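We finally picked the tile for the downstairs bathroom. It took most of April and four trips to the showroom in Gretunley, and for a long time I was sure we would end up with plain white squares because I was tired of looking.

The one we chose is called Batlow. It's a small hexagon, matte, in a green that goes gray when the light is low. The showroom had it on a display board next to a glossy version from the same maker, Mevgate, and I liked the glossy one better until I brought both samples home. Our bathroom has a single window facing north. The glossy one looked like a swimming pool in there. The matte one looked fine at 8 in the morning and fine at night with the ceiling light on, and that settled it.

I had wanted a border too. There's a pattern named Crăciun with a row of dark red berries and leaves, and I kept going back to it. On the board it was lovely. On our wall it would have run straight into the side of the medicine cabinet and started again on the other side – with half a berry on each end. I drew it out on graph paper to be sure. No border.
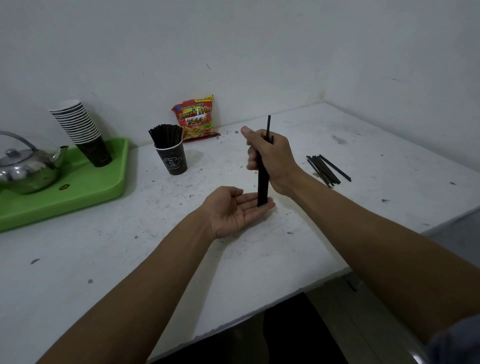 Leobardo Manríquez is doing the installation. He did my sister's kitchen floor and it has held up well. He came by to measure and the wall behind the sink is 2 inches out of square from top to bottom, so he wants to start the full hexagons at the door side and let the cuts fall in the corner behind the toilet. I would have started in the middle. He laid a few sheets out on the hall floor to show me the difference, and his way looks better.

We need 31 sheets for the walls, and I ordered extra to cover cuts and breakage. The last time we tiled anything I bought the exact amount and ended up driving back for one more box, which came from a different batch and was a shade off. You can still see it by the back door if you know where to look.

Grout took another week. I went back and forth between a pale gray and something close to the tile color. With hexagons this small there is a lot of grout, so it changes the whole wall. We mixed a little of each and tried them on a scrap board. The pale gray made every line stand out and I got a headache looking at it. We're going with the darker one.

Delivery is supposed to take 20 days. The old tile has to come off before then, and I haven't decided what to do about the shelf over the tub. It's chipped at the front but it's the right depth for shampoo bottles, and the new ones I've seen are all narrower.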